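Ground rules for a shared room where several people use hand-held grippers?

Posted in Workshop & Lab Practice

Charito Padilla

Hi all! I've just taken over the safety sheet for our gripper sessions at Stirkbridge and I'm really excited about it, but the sheet I inherited is one paragraph long and most of that is about where to park. We record hand demonstrations with hand-held grippers, several people in the same room, some of them with a backpack unit on. I know there are proper standards for industrial arms with fences and so on. What do people write down for this kind of work, where the "robot" is mostly a thing you carry? I'm after stuff that fits on 2 sides of paper. Floor rules, marker care, when to stop, anything!

Yolandi Mokgethi

Oh, I love this topic. Start with a risk assessment of your own room before you borrow anybody's list. The big robot standards are good reading for how to think about hazards, but they're written around powered machines, and with hand-held tools most of your trouble will be trips, sore wrists and people bumping heads. If you also have a powered arm in the room, it gets its own assessment and its own page, and please don't squeeze the two together!

What we settled on at Bedum, after a lot of cheerful arguing:

1. Doorways and the path to the stairs stay clear, bags included. Anyone wearing a backpack needs more turning space than they think, so walk the route once with it on.

2. Look over the marker plates before every session. Clean, flat, no peeling corners, nothing taped over them. Hold the tool by the body and never by the plate.

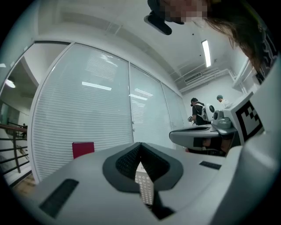 3. Cables get checked from end to end, and a backpack wearer never plugs in their own back. Ask a neighbor.

4. Long hair tied back if you're leaning over a tool or anywhere near moving fingers. Same goes for lanyards and hoodie strings.

5. Blinds closed or open, pick one and stick with it for the whole session. (More of a data rule than a safety rule, but people forget it unless it's on the same sheet.)

6. 20 minutes holding the tool, then put it down and shake your hands out. Wrists complain late.

7. Anyone can call "stop", including visitors, and everyone sets down what they're holding before asking why.

Number 7 is my favorite and it has done more for us than all the rest together. Practice it once at the start, out loud. It feels silly for a second and then it's great.

Teodoro Dizon

just use common sense, we never had a sheet and it was fine

Solange Vasconcelos

Teodoro, I'd still want it on paper for new people! Yolandi's list is lovely and I'm stealing number 3. A few things to add from our side.

Give each tool a number and a small log card. Ours says who had it, what was checked and anything odd, even if it's only "trigger felt stiff". In October we went back through 124 cards and found the same loose screw noted 3 times by different people, so now there's a line on the card for "told someone".

Agree on personal space too. With hand-held work it's easy to end up leaning right over a tool or reaching across a neighbor, and once you've got your eyes down on a gripper you stop noticing who's behind you.

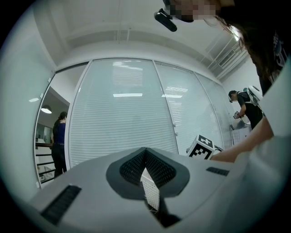 So we say it out loud, "reaching in on your left", the way cooks do in a busy kitchen. New people pick it up in one morning, and it's honestly fun.

Last one is consent. If your tools or headgear record, everybody in view needs to know, and that includes whoever is passing the open door. We put a notice at eye level outside and have a named contact for anyone who wants footage removed. Check your local privacy rules for the wording, because mine won't necessarily fit yours.

Charito Padilla

This is fantastic, thank you both! Drafting tonight. Imelda Ignacio on our side has already asked for the log cards in yellow.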